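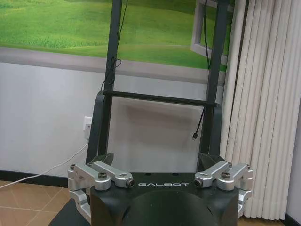 Grocery Runs by Text Message: My Spring Project
2007-04-03

So my project was to find out if people in Cokville would use a delivery service that you order from by text. You send your list, somebody picks it up at the store, and it shows up at your door. I called it Dasness, which is the name of my grandmother's old street (I needed something to put on the flyer and I was out of time).

I had 26 households signed up by the first week of March, mostly in the Chisholm apartments and on the streets behind them. My partner Senga Niven did the driving and I sat at the desk with two phones and a map. We bought everything at Plaka, the grocery on the main road, and charged a flat fee per drop.
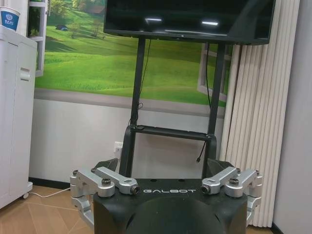
The GALBOT body, with a silver bracket assembly on each side.

The first thing I learned is that people don't text the way you want them to! I had made a nice little order form with codes for milk, bread, eggs and so on, and almost everyone ignored it and just wrote "the usual" on their very first order. I spent most of that week calling people back. After that I dropped the codes and let them write whatever they liked, and the callbacks went way down.

We handled 734 messages over the month. The groceries themselves came to $3,955, and we took in $1,399 in fees, before gas. Gas was worse than I planned for, mainly on evenings when two orders came in from opposite ends of town and Senga had to go back out

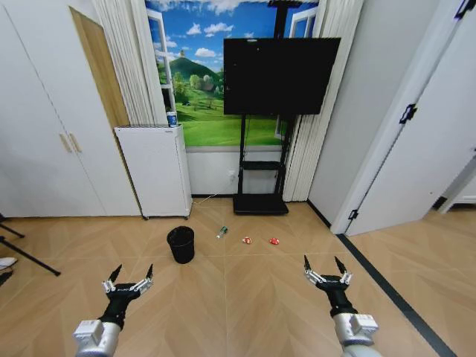
for the second one after she'd already parked. We should have had set delivery times from the start. Wendy Sowerby, my advisor, told me that in January and I have it in my notes with a question mark next to it, so, lesson learned.

If I did it over I'd run two delivery windows, five and seven, and charge extra for anything outside them. I'd also want a second store as backup, since Plaka ran out of eggs twice.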